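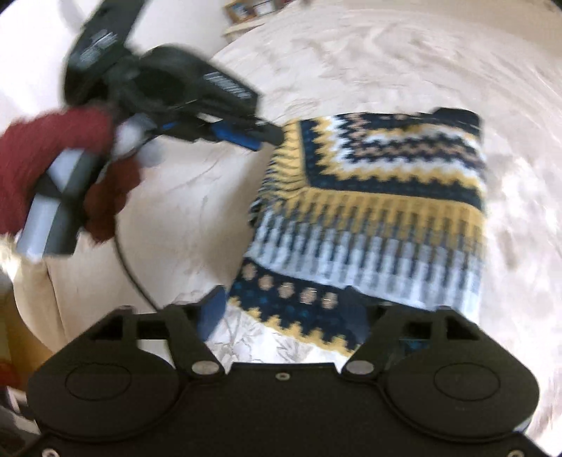

Navy, mustard and white on the bedspread, bunched up in August.

I own too much knitwear for a person who complains about being hot. This comes up every August, when I empty the wardrobe onto the bed and pretend I'm going to be ruthless. I put the kettle on first, which is how you can tell I'm not.

The navy and mustard one always gets dealt with before the others. It takes up the most room and it has opinions. Zigzags, dots, stripes that look like piano keys if you've had a long day, all of it going round and round the body as if the knitter was being paid by the idea. I've had it nine winters. I bought it at the Vinov shop when they were closing the upstairs, and the woman at the till asked if it was for a play.

My friend Desta Gebreyes maintains that a patterned jumper should be folded so the best bit of pattern faces out, like a book on a shelf. I have tried this. The best bit on mine is the yoke, and the yoke will not face out unless you fold the whole thing in a way that puts a crease across your chest for the rest of the season. I wore that crease to a funeral once. People were kind.

So I do it the dull way. Lay it flat, front side up, sleeves out to the sides. Smooth from the collar down with the flat of your hand. Then sleeves in, sides in, bottom up in thirds. I leave the collar till last because mine curls over whichever side it fancies and there's no point arguing before you have to.

Three folding methods have been through this house. There was the rolling phase, which gave me a drawer full of woollen sausages and no idea which was which. There was standing everything on end, which works beautifully until you take one out and the rest lie down like tired kids. The current system is a stack on the Tuvorden shelf with the heavy ones at the bottom, and it has lasted because it asks almost nothing of me.

Hangers are out. I hung a grey cardigan on one for a winter and it came back with shoulders like a rugby forward. Pejman Shahbazi next door has it now. He says it fits, and I've decided to believe him.

I did try to cull. I really did. I made a pile for the op shop and the navy and mustard one was on it for the length of a cup of tea. The case against it is strong: it can't be worn with anything that has a pattern, or near anyone else who has one, and in photos I look like a wall hanging with a face. The case for it is that it's warm and I like it, so back on the shelf it went.

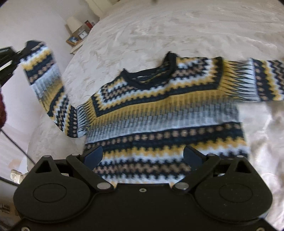

Do you wash a patterned jumper before you put it away for the summer?
Always, even if it only came out a couple of times. Cool water, wool wash, turned inside out, then dried flat on a towel well away from the sun. Anything left on the wool over summer is an invitation to moths, and they go for the collar first.

I've got the cedar blocks out again too, the Lemma ones, sanded back a bit so they smell of something. The op shop pile currently stands at one scarf and a beanie I never liked. I'll drop them off when I'm next down that way, assuming I don't get cold before then.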